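Pleltport Working Group on Demonstration Collection
Minutes of the April meeting
Posted by the Illham project office, April
2 comments | 4 shares

We use cookies to remember your settings. Accept | Manage

The meeting opened at 9:15 a.m. Minutes of the previous meeting were accepted with one correction: under the storage item, "per arm" should read "per episode."

1. Status of the block stacking task

The collection lead reported that the target for the task stands at 900 accepted episodes. Collection is by teleoperation, both arms, with wrist and head views saved for every episode. The cube order is fixed for this batch: red at the bottom, then green, then yellow. The red cube goes on the dark square. The start position of the yellow cube is varied between episodes.

The group discussed whether an episode should be accepted if the green cube sits rotated on the red one. The written rule says "aligned," with no tolerance given. The Indidus representative said that strict alignment would throw out useful examples, as the policy has to cope with an uneven stack at run time. The annotation side asked for a rule that two reviewers would apply the same way.

Agreed: rotation of the green cube is acceptable if the stack stands unsupported. The word "aligned" will be removed from the task sheet.
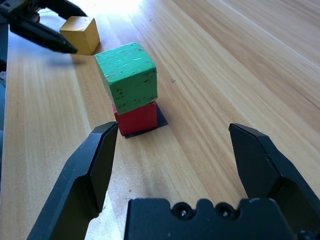 2. Segment labels

The label set for stacking currently has reach, grasp, lift, place, release and retract. Reviewers disagree most often on the boundary between place and release. In wrist views the finger pads can hide the contact edge, and the two reviewers pick different frames. Agreement on this boundary in the last check was 85 percent, against better figures for all other boundaries.

Two proposals were put forward. The first was to use the gripper width signal alone and start release at the first opening command. The second was to keep visual labeling but have reviewers work from the wrist view of the arm that is not placing.

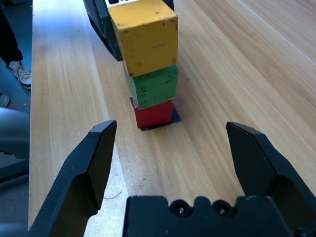 The second proposal had more support. The gripper signal lags the operator's command by a variable amount, and the Illham logs from before the controller update have no width signal at all. It was pointed out that the view from the other wrist is useful only if that arm is kept facing the stack during placement. Operators do this most of the time but it is not in the instructions.

Agreed: visual labeling stays. The instructions will state that the idle arm holds its view of the stack until the placing arm has retracted. Episodes already collected will not be relabeled unless the boundary is disputed.

3. Idle arm behavior

This item followed from item 2. The training side noted that the idle arm's actions are part of every example, and that small drifting movements are being learned along with the task. Options raised were masking the idle arm's actions in training, locking the arm in software, or asking operators to hold still.

Locking was rejected for now, as it would rule out handovers later in the program. Masking will be tried on a subset by the Pálfi group, which already has the code. The idle gripper is to stay open and clear of the stack throughout.
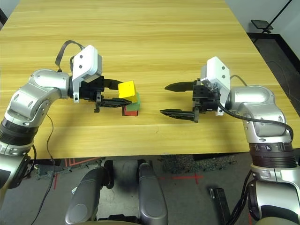 4. Table resets and background views

The reset procedure was reviewed. Between episodes the blocks are to be placed by hand according to the reset card, and recording starts only after hands have left the table. Some episodes begin too early and have to be trimmed.

The training side also asked for short recordings with no blocks in view, taken from each wrist, for use as negatives in the object detector. These do not count toward the episode total. Grippers are to be open and the arms moved slowly through the working range, including angles that take in the far edge of the table and the wall.
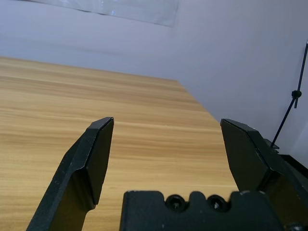

Wrist view, gripper open, no blocks in view.

There was a short discussion on whether wall and stand positions should be varied in these recordings. Left open until the detector results are in.

5. Storage and naming

Episode folders from Indidus and Illham use different time formats. The Illham format will be used from the next batch. Old folders will be renamed by script, with a dry run first. Rejected episodes are to be kept, with the reason for rejection in the metadata file.

6. Actions

- Collection lead: revise the task sheet as in items 1 and 2.
- Annotation side: repeat the boundary check on the next batch.
- Pálfi group: masking test, results to the next meeting.
- Indidus: rename script, dry run output to be circulated.

The meeting closed at 10:40 a.m. The next meeting will be held in May.

Get Pleltport updates by email. Subscribe to our newsletter. You can unsubscribe at any time.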